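Chapter 4

Work Surfaces for Sorting and Packing Small Goods

4.1 Scope

This chapter deals with the bench at which small wrapped goods are sorted before packing. It covers the top, the mat laid on it, and the placing of the goods. Shelving and outer cartons are treated in later chapters. The reader should already know the terms for pack types given in Chapter 2.

A small wrapped good, as the term is used here, is any flat or slim packet that one person can pick up between thumb and finger. Packets of this kind slide easily, turn when touched, and seldom come to rest in line with one another. Most of the rules below follow from these properties.

4.2 The bench top

Tops made of joined wood strips are common in small packing rooms. The strips vary in tone, and a strongly patterned top makes a thin or pale packet harder to find. Sanding does not remove the variation. A plain mat over the working zone does.

The top should be level in both directions. Check it with a spirit level at the four corners and again at the center. A bench height of 850 mm suits standing work on flat goods for most adults; for seated work, see Table 4.2. Fixtures belong at the sides of the top, where they leave the front center open.

4.3 The mat

The mat marks the working zone. It should be of one color, matte, and in contrast with the packets handled most often. Mid-gray is the usual choice for mixed goods, as both light and dark wrappers show against it. Lay the mat square to the front of the bench. A mat that curls at the corners should be replaced.

4.4 Loose placement

Goods set down without any attempt at alignment are said to be in loose placement. Three conditions are recorded for each packet: its angle to the front of the mat, its distance from the nearest neighbor, and whether it lies fully inside the working zone. A packet that crosses the border of the mat is entered as "over edge," even if most of it is inside.

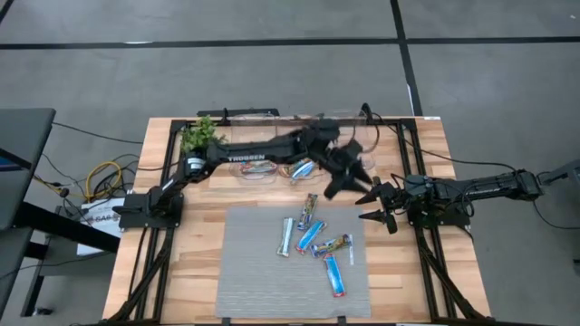
Hooman Nikzad

Figure 4.1. Slim wrapped packets in loose placement on a gray mat. The dark packet with multicolored printing at the top of the mat is over edge. The two bright blue packets lie at different angles.

Packets with similar wrappers should be entered separately, with the angle of each. Grouping by color at this stage leads to errors in the count sheet, as shown in Exercise 3.

4.5 Terms used in this chapter

Working zone: the area covered by the mat.
Border strip: bare bench top next to the mat.
Over edge: lying partly on the mat and partly on the border strip.

Comments

Araba Quartey
Is Table 4.2 missing from the online version? I only get the heading.

Kwesi Arthur
Same for me. It is in the print copy, at the end of the chapter.

Elsa Mäkelä
We use a dark green mat and have trouble with the black wrappers. Will try gray.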